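How to Air Out a Bedroom in the Hot Season

Every March I get the same complaint from people who have just moved to Kamolrat: the bedroom smells like a gym bag and nobody has been exercising. The cure is free. It does require you to get up early, so I understand if you stop reading.

Step 1. Open up before the heat does. At 6 in the morning the air outside is still cooler than the air in your room. Open the window, then open something on the other side of the house. One open window is a decoration. Air needs a way out.

Step 2. Turn the fan around. Most people aim it at their face, which is pleasant and does nothing for the smell. Set it 2 or 3 feet back from the window, facing out, and let it push the stale air into the yard. Leave it going for 18 minutes. My mother timed this once and the number has been law ever since.

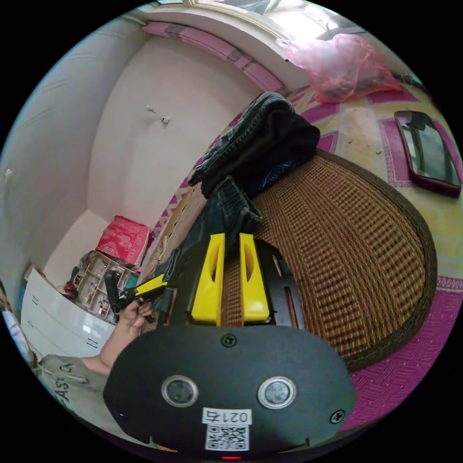

Ketsara Saengthong: Eighteen minutes is fine for a small room, but mine has a closet along one wall and it all comes back the moment I slide the door. Open the closet first! And take the shoes out, please, they know what they did.

She's right, so call that Step 2 and a half. Closets, drawers, the wardrobe you inherited and can't lift. All of it open while the fan runs.

Step 3. Strip the bed. Sheets go in the wash, pillows go on a chair near the window. Prop the mattress up on its side if you have the back for it. If you don't, fold the covers down and give it the morning.

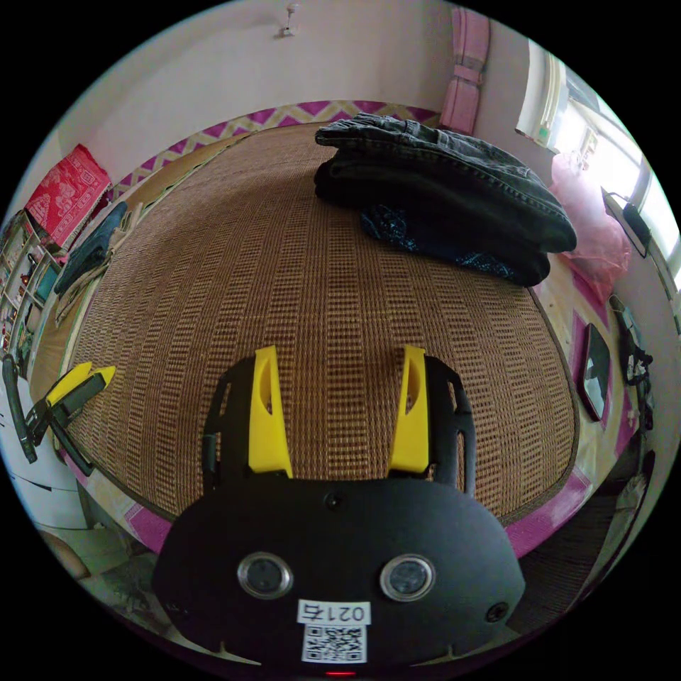

Pillows hold on to sweat longer than anything else you sleep with, and a clean case only hides the evidence. Give them 10 minutes of sun on each side. Then deal with whatever you lie on. A woven rattan mat over the bed, like this one, gets wiped along the weave with a cloth you've wrung out until your wrists object, then dried in the shade. Full sun makes rattan brittle, and you will find the broken ends at night, with your elbow.

Step 4. Shut everything by nearly 9, curtains too. You now own a room full of morning air. Try not to cook fish.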